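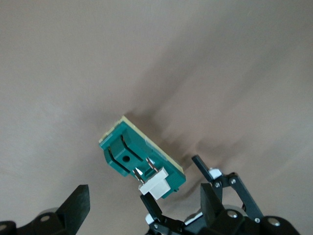
Reading order for Truvatholm if I only have the collected volumes?

Posted by inkwell_annie

So I finally picked up a stack of Truvatholm at a library sale (five fat paperbacks, 2 bucks each!) and I'm completely hooked after one evening. The trouble is that the spines aren't numbered. One of them is called The Salt Clerk and starts in the middle of a trial, and another opens with Gallora as a kid, which made me think it was first, except that the lettering and the inking look so much newer. I don't mind jumping around a little, but I'd love to see the world open up the way readers did when it was coming out in single issues. Do I go by publication or by story time? And is the Wijesinghe backup strip in any of these books, or do I have to hunt for the floppies?

Kgomotso Cele

Publication order, please, please! You only get to meet Gallora cold once. When she walks into the customs house in The Salt Clerk you have no clue who she is or why the old harbormaster stands up, and that page is so good. The childhood book was drawn years later and leans on you already knowing what happens to her brother - read it first and half the quiet panels go right past you.

Check the small print on the copyright page of each book. It lists which issues are inside, so just sort them by the lowest issue number. The trial opening is on purpose, by the way. Issue one really did start like that, and it drove people nuts in the letters column.

My only exception is the Jemalar story. It ran as a side series, and you can read it any time after the flood. I like it right after, when you need some goats and a happy ending. The goats are drawn with so much love!

panelhopper

any order is fine, its comics. I started with the last one and lived

Jacobus Tshabalala

Kgomotso has it right on the order, so I'll take the backup strip. Wijesinghe was left out of the paperbacks completely. It ran at the back of the single issues, 10 installments in all, and the only place it was ever gathered was the big hardcover, 584 pages with a print run of 3,000. I've seen that go for silly money, but the singles turn up in bargain boxes all the time. Look for the ones with the yellow corner band, those have the strip.

It's worth the digging! It's a nearly wordless thing about a night ferryman, with much looser brushwork than the main story, and the seventh installment is one long crossing in fog that I still take out and reread every October. You can follow it without the others, so grab whichever ones you find.

Also, if your copy of The Salt Clerk is the first printing, two pages near the end are swapped. If the ferry sinks before it leaves the dock, flip them.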